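Search this site Search

Tandero Shared Kitchen – Monthly Inspection, September

Category: House Safety > Checklists

1. Fire extinguisher: OK. Pin and seal are in place, but the label has turned to the wall. Please turn it back.
2. Escape door: NOT OK. Two bicycles stood before it again.
3. Smoke alarm: OK, tested at 9 in the morning. Very loud.
4. Hot water: 120 °F at the tap. No change needed.
5. Extension cord by the kettle: NOT OK. The cover is split near the plug. I took it away – do not bring it back.
6. Fridge: door rubber is loose at the bottom corner. Shamim Janjua has ordered a new one from Memon, it takes roughly six days.
7. First aid box: three plasters left. Burn gel is missing.
8. Desk organizer and bowls: no comment.

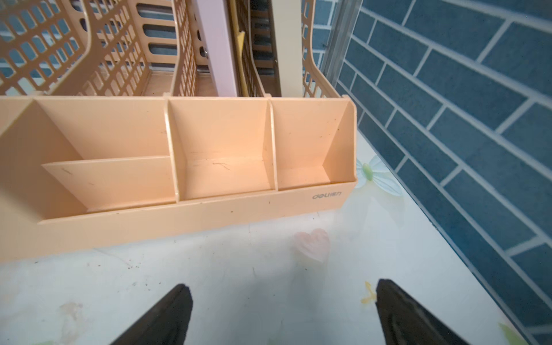
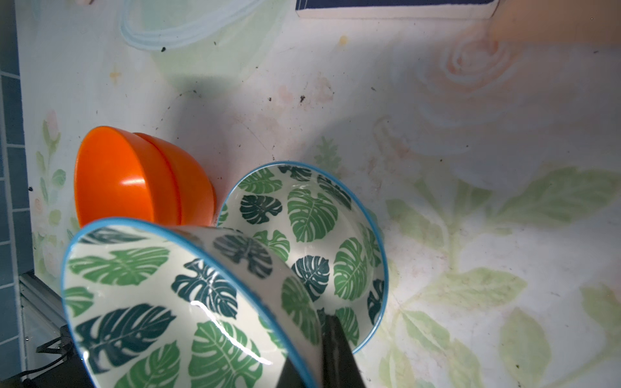
Inspected and written by: Hajar Saber
Read by: Adesuwa Etim

Points 2 and 5 must be closed before the next round. For point 7, write to me what you take from the box, also if it is small.

© Tandero House Office | Contact | Back to top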